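Two-Arm Bench Care Kit

Sold by Sorholm Bench Supply. Written up by Noémie Bailly, who packs most of them.

In stock, ships from our Jilton warehouse
Price: $300
Item group: Upkeep and spares

Hi! I get a lot of emails asking what you really need to keep a pair of small arms running on a shared table, and I used to answer each one by hand with a long shopping list. Then Mathis Marchal (he does our repairs) told me to put the list in a box and sell it. So I did, last December, and we've been reordering the foam inserts ever since.

The kit is for two arms clamped on opposite sides of one work surface, with rails along the edges. If you have one arm on a pedestal you can still use most of it, but you'll be paying for cable wrap you don't need, so email me and I'll make you up a half box.

WHAT'S IN THE BOX
16 reusable cable ties, the wide soft kind
8 rail clips with rubber faces
7 hex keys on a ring, metric, ball end
Two lengths of split sleeve for the runs down the sides
A small torque driver with a preset click
Lint-free wipes and a bottle of surface cleaner
A paint pen for witness marks
A laminated check sheet (Mathis wrote it, I fixed the spelling)

HOW I USE IT
I start with power off and both arms supported. Please don't skip the support part - an arm with no power can drop onto the table, and it will find whatever you left there.

Then the mounts. Put the torque driver on every base bolt, stop at the click, and draw a line across the head and the metal next to it with the paint pen. Next time you only have to look. If the line is broken, the bolt has moved. I do mine before the first run of the week and it takes less time than the coffee machine.

Next the cables, and this is where most of our repair jobs come from. Move each joint slowly by hand through the whole range you use and watch the loops at the wrist and elbow. You want slack at the far reach and nothing that can snag on a rail or a clamp when the arm folds back. Thick runs go in the sleeve, down the side of the table, clipped as they go. Leave the wrist loops free! People love to tie those down tight and then wonder about the dropouts.

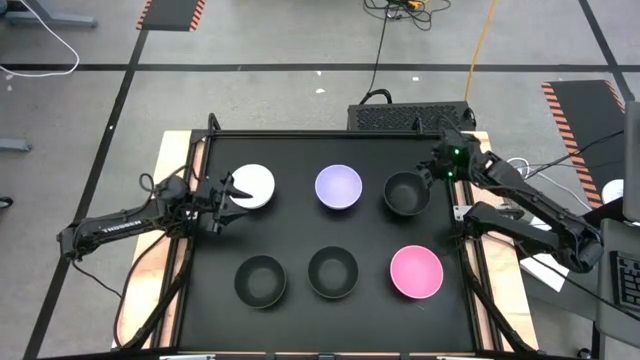 Two arms, one marked Trossen, on either side of a black work surface, bowls set out between them.

For the grippers, wipe the fingers and check that both tips are tight. Then open and close each one with nothing in it and listen. A dry click at the same spot every time usually means a loose finger screw. After that I like a slow pass with light bowls or cups, one arm at a time, touching the rim and backing off. Different colors help if you're also checking your cameras, and black on black is a mean little test of your lighting.

Last, the floor. Anything that drops off the back of the table and runs to a power box gets gathered up and kept out of the walkway. We pack extra ties for this and I still run out.

WILL IT FIT MY TABLE?
The rail clips open wide enough for the Vorberg and Lacroix side rails we sell. For a homemade wood frame with rails screwed on top, measure the height of the rail above the wood and send it to me before you order. There's a taller clip and I can swap it in at no charge.

WHAT IT WON'T DO
There are no motors or boards in here. If a joint is grinding or a motor faults over and over, stop using the arm and talk to Mathis or to whoever made it. The kit also won't help with calibration, apart from giving you mounts that stay put while you do it.

REFILLS
Ties, wipes and paint pens are sold separately on the spares page. The check sheet is free, just ask and I'll send you the file.

Page updated March 7, 2023, with the new rail clips.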